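Zekley Garment Handling Project
Progress report to the Dmytriv Fund
Prepared by Stepan Pylypenko, project lead, Orport
16/03/2026

Where we are

We are now past the halfway point of the grant and I'm very happy to say the purchasing side is in good shape. The main arm is in, wired and working, the bench is up, and we have moved from reading catalogues to handling real clothes. This report covers what we have bought, what we have learned that changes the plan, and what we would like to do with the money still in hand.

Spending so far

The equipment line in the original award was £3,000 for this stage, not counting the arm, which came under the earlier capital payment. Of that, £2,069 has been spent or committed. The largest items were the gripper and its fitting kit, followed by the bench top and panels. Cables came in higher than I had budgeted. I had allowed for one set of leads and we needed a second, longer set once we saw how far the wrist travels when it reaches across the table.

Clamps were the bargain of the project! We had priced proper fixing plates for every accessory, and quick-release bar clamps have done most of that job for a fraction of the cost. They also mean we can shift things about between trials without getting the drill out. I would put them on the first order for any bench like this one.

Work on the bench

Trials since the last report have been with T-shirts laid flat. We chose them because Josmont, our partner laundry, told us they make up the bulk of what comes through the sorting room, and because a collar and a sleeve hem between them give you nearly every difficulty you will meet elsewhere. The arm comes in from over the table, so the front stays clear for whoever is laying out the next garment.

The three-fingered gripper has slim fingers that can get close to the cloth without a bulky hand in the way, and we have put a small sensor board down at the fingertip. Most of this month has gone on the area near the neckline, where the cloth folds over on itself and there is more than one layer to pick from. We have logged 38 sessions to date. I am really pleased with how quickly the team can now set up and reset, and the notes from these sessions have shaped the shopping list below more than any supplier visit did.
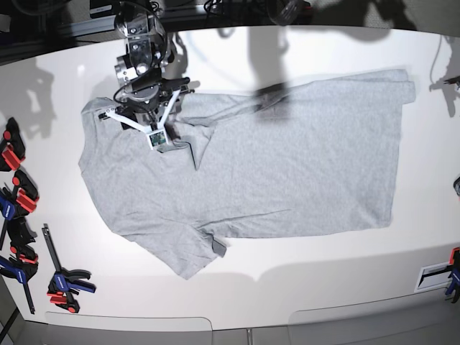 What we would like to buy next

1. A second fingertip sensor board. We are working with one, and every time it comes off for checking the bench stops. A spare is cheap against the lost time.

2. Better lighting. The arm throws soft shadows over the garment and the table, and they move as it moves. Two diffused lamps on stands would be a good start, and I would rather try those before paying for an overhead panel.

3. Cable guides for the arm. The leads loop round the joints, and I want them held properly before we go to longer runs.

4. A set of replacement fingers. We have no wear figures of our own yet, so I have allowed for one full set and no more.

The quotes for all four together come to £931, exactly what is left on the line. That leaves no slack, so I propose ordering the sensor board and the lamps now and holding the other two until the prices are confirmed.

Not buying yet

The original plan had a second arm in the next stage. I am still keen on it — two arms would let us hold one side of a shirt while working on the other — but I would like to leave the decision until August. By then we will know much better whether one arm and some simple fixed holders can do enough for Josmont's needs. Their floor space is tight, too, and a second arm changes the footprint of everything.

What we need from the Fund

Your agreement to the first two items above, and a short call about moving the second-arm decision. Copies of the quotes are with your office, and the team would love to show you the bench if anyone is passing through Orport.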